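The Permit Window
How a small state office decides who may open a shop, and why the line is so long

Sep 20, 2018

The state licensing office in Stodard opens at eight, but people start to wait outside before seven. They bring folders, coffee, and sometimes a child who is too small for school. Most of them need one paper only, with one stamp. Without it they may not cut hair, install a water heater or sell soup from a truck.

I came to this office the first time as a customer. My wife and I wanted to open a small bakery, and we believed the difficult part would be the oven. The oven came in two weeks. The permit came in April of the next year, after we had paid rent for an empty room during the whole winter. Later I sold my part of the bakery and began to write, but I did not forget the window with the little bell.

The legislature has now before it a bill that would change how this window works. Today an applicant must visit three agencies in a fixed order, and each one keeps its own file. If the health inspector finds a wrong date, the file goes back to the first agency and the applicant begins again. The bill would put the three files into one, and it would give the state 33 days to answer. When the state does not answer in this time, the permit is granted.

This last point is where the fight is. Food inspectors say that silence should never count as approval. A kitchen with bad drains stays a kitchen with bad drains, they told the House panel, also on day 34. The small business groups answer that a deadline without a consequence is only a wish. Both sides seem to me correct, and this makes the bill hard to write.

Tredoveo, a town of bridges and brick warehouses two hours to the north, has tried something similar for its city permits. The council there set a fee of 200 dollars for a fast review and kept the normal review free of charge. In the first year 600 owners asked for a permit, and 500 of them took the normal way. The clerks had expected the opposite. They had hired for the fast desk and left the slow desk with two persons, so the slow desk became even slower. The council moved the staff in summer, and the complaints became fewer.

The state senators who visited Tredoveo came home with different lessons. One group saw proof that a town can repair its own process without a new law. Another group saw that the problem is always the number of clerks, and the bill has no money for clerks. I read it two times to be sure. There is money for a computer system, and for training on this system, and for a report about the training.

The company Marchetti, which makes window frames and employs many people in the valley, supports the bill openly. Brornerex, a smaller supplier of restaurant equipment, first supported it and then asked for changes. Its customers buy a refrigerator only after the permit arrives, so it would like a faster answer. But it also does not want to take back a refrigerator when an inspector comes late and closes the kitchen. Its letter to the committee is one page long and it is the clearest text in the whole file.

Some lawmakers propose a middle way. The automatic permit would be valid only for work with low risk, such as bookkeeping, tailoring or the repair of furniture. Food, gas and electricity would stay under the old rule, but with one file in the place of three. The governor's office has said that it can live with this version – it did not say that it likes it. 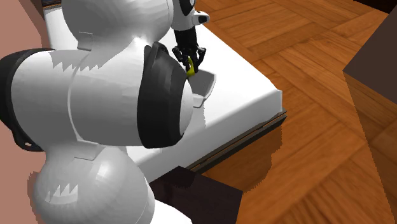 A vote in the House is expected before the end of the session, and the Senate has promised to take up the matter quickly after that. In the meantime the office in Stodard has put two benches in the hallway. The bell at the window is still there, and you must still ring it two times.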